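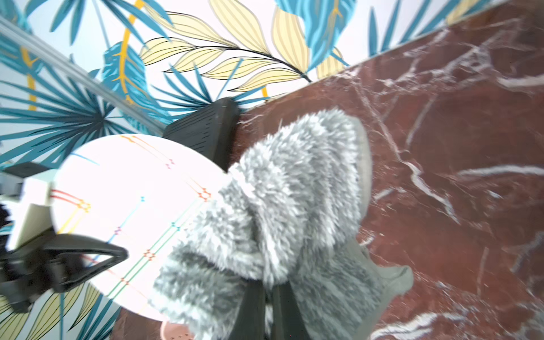

dondent_arm
Looking for advice on finger pads for a parallel gripper. We run one tabletop arm at our Greltimville shop, rail mounted, picking mixed household goods all day. It does fine on anything hard. Soft goods are where it has started dropping things. The gray fur slipper is the worst of them, because the fingers go into the long pile and I can't tell if they've closed on the sole or just on a handful of fluff. Fingers are the stock black ones with the fine ribbed or slotted face. Grip force is set at 30 percent. I cleaned the ribs in October and it got better for maybe two shifts. Is this a pad problem or a force problem?

millrat600
Pad problem. Fiber packs down between the ribs and then you have a smooth face. Brass brush, then isopropyl on a lint-free rag. Let it dry all the way before you run it. We do ours at every shift change.

kettle_line
I'd look at force first. 30 is low for anything with pile. The controller sees resistance from the fur and decides it has the part. What's your stall threshold?

dondent_arm
Threshold is whatever it shipped with. I haven't touched it. Controller is a Jonari, the older one with the gray cover.

kettle_line
Then that's your answer. Raise force to 45 and see if the drops stop. Log the finger gap at close. With fur in the way the gap will read wide, and you can reject anything over a set value and retry before you ever lift.

millrat600
Don't go raising force on worn fingers. You'll get the same slip plus a hot motor. He said cleaning helped for two shifts. That points at the pads.

kettle_line
It helped for two shifts and then stopped helping. If it was only dirt, cleaning again would bring it back. Did you clean it again?

dondent_arm
I did. Not as much the second time. I ran a fingernail across the ribs near the tip and they feel rounded over compared to the ones near the base.

millrat600
Worn. Replace both sides as a pair.

boltbin
Agree on replacing in pairs. We put a new finger on one side only and it pulled everything off center by 3 mm. Took most of a morning to find. Also check the screws on the mount while you're in there. Ours had backed out enough to let the finger rock, and from the outside it looked fine.

tansy_h
Which way around is it picking the slipper? If you can get one finger inside the opening and the other on the rubber sole you are holding something solid and the fur matters a lot less. Across the upper is the hard way.

dondent_arm
It picks however the slipper lands. The planner chooses. I can bias the approach angle but not by much before the wrist gets close to the rail.

tansy_h
Then move the pick area away from the rail a little. Even a hand's width gives the wrist room to turn.

kettle_line
And watch what's next to it. You've got that plate with the subway map lines on it right up against the slipper. Depending on how the wrist turns, part of the gripper is over the plate. If the soft item drops from any height I'd want the dishes further off.

dondent_arm
Fair. Items go down close together on purpose, we want it to deal with clutter. But I can clear a space while I'm testing this.

boltbin
Has anyone used the Bouchard silicone sleeves? They slide over the stock finger. I've got a set in a drawer.

millrat600
Tried them. Good on plates and jars, bad on fur. Silicone picks up every loose hair and then it's slick. You'd be wiping it every hour.

boltbin
OK, they can stay in the drawer.

dondent_arm
Update. Checked the mount first and one screw took almost half a turn. New fingers on both sides, re-homed the gripper, force still at 30. Ran 111 picks on the slipper and got 3 drops. Going to try 40 next with the gap logging and see if those go away.

millrat600
So, pads.

kettle_line
Or the screw. You changed two things at once. Put the old fingers back on with the screw tight and run it again.

dondent_arm
Old fingers are already in the scrap bin, but I can fish them out.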